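Gavin Geddes
July, last updated 21:40

1/ Right, been at the Selldale courthouse since before 9 and my phone's on its last legs so short posts. The former transport minister's son is out on bail. Full ruling not published yet, this is from my notes.

2/ Quick recap for anyone new. He was held over the Juvach port contracts. Arrested at the airport with his passport and a return ticket to Flallia. Says it was a holiday. Prosecutors say it wasn't.

3/ Judge Shearer took 20 minutes to read it out, fast, no microphone. Half the press bench couldnt hear the middle bit. We compared notes in the corridor after and I'm fairly happy with what follows. 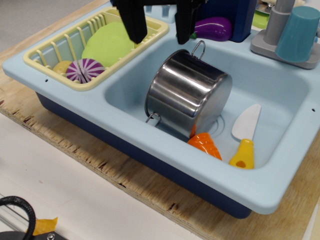

WHAT THE JUDGE SAID

4/ Bail granted. Passport stays with the court. He has to sign in at the police station every morning and can't go within 200 metres of the port offices. No contact with the three co-accused.

5/ The case file runs to 2289 pages. Defence say they got the last chunk the night before the hearing. Shearer was not pleased about that – asked the prosecutor twice when it was sent and got two diffrent answers.

6/ Nothing on the frozen accounts. That's a separate hearing, no date for it. Lawyers on both sides shrugged when I asked.

7/ His father wasn't in court. An aunt was, front row, sunglasses on throughout. Wouldn't speak to us on the steps.

8/ Outside – small crowd, mostly dock workers still waiting on back pay from before the contracts went. One bloke had a banner made from a bedsheet. Bit of shouting when the car came round, nothing worse.

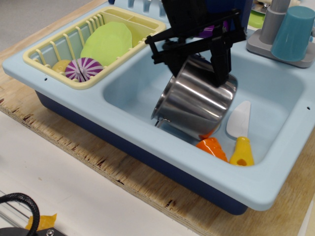

9/ Spoke to two of the dockers after. Neither suprised by the bail. Both more bothered about the wages, which didn't get a mention inside all morning. One said he's moved back in with his mum at 51.

10/ Correction to post 4: it's the police station in Juvach he signs in at, not the Selldale one. My handwriting.

11/ Defence statement just landed. Two lines, client denies everything, asks for privacy. Prosecutors say they're "considering" an appeal against bail. They've got until the end of the month.

12/ Off to find a charger. Will post the written ruling when the clerk's office puts it up.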